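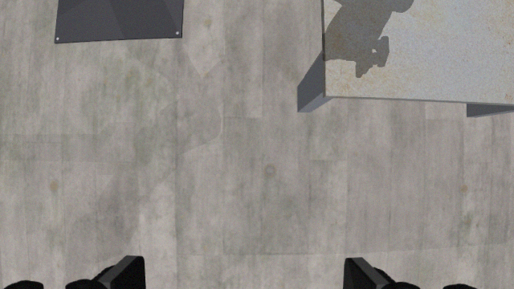
Grinus is a set of written notes on stains found on hard floors and worktops, put together for people who clean, repair or inspect buildings. Each record gives the surface, the mark, what was tried on it and how it looked the next day. Bare concrete takes up the largest share. A light gray floor with faint panel seams and small yellowish-tan specks would go under "concrete, speckled," with the darker blotches entered as a separate mark. The release is text only and dated July 15, 2023.

Contents

records.csv holds 1,332 rows, one row per mark. surfaces.csv lists the 32 surface types and the short codes used for them. notes.txt has longer remarks on 500 of the rows, keyed by record number. Files are UTF-8 with commas as separators. Empty cells mean the question was not asked. The word "none" means it was asked and the answer was no.

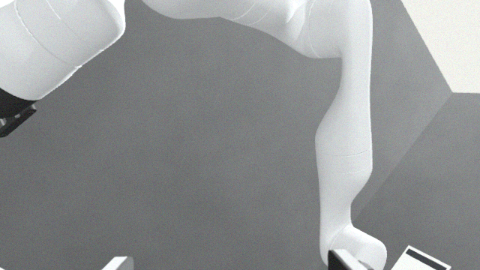

Where the records come from

Most were copied from the job sheets of Hofstetter, a floor care firm, and the rest from Sterkow, a building supply store that kept a returns book at its counter. Handwriting was typed up as found. Spelling was fixed, but trade words were left alone, so "bloom" and "haze" both appear and may describe the same thing. Street addresses and customer names were removed before typing.

Known problems

Color words are not matched to any chart. "Tan" in one sheet can be "rust" in another. Sterkow did not record the age of a stain, so that column is blank for all of its rows. Two job sheets from February got wet and are marked "partial."
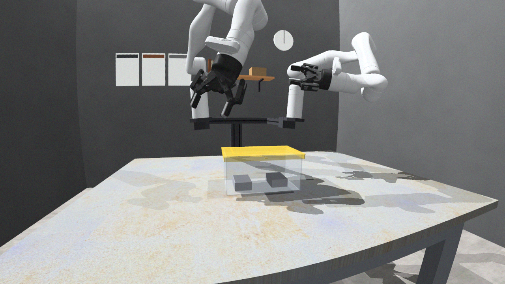

Sealed and unsealed surfaces share a code in version 1. Version 2 splits them, and old codes will not load in the new file. Use the table at the end of surfaces.csv to convert.

License and contact

Free to use and share with credit to the Grinus notes. Send corrections through the Handbridge project page and include the record number.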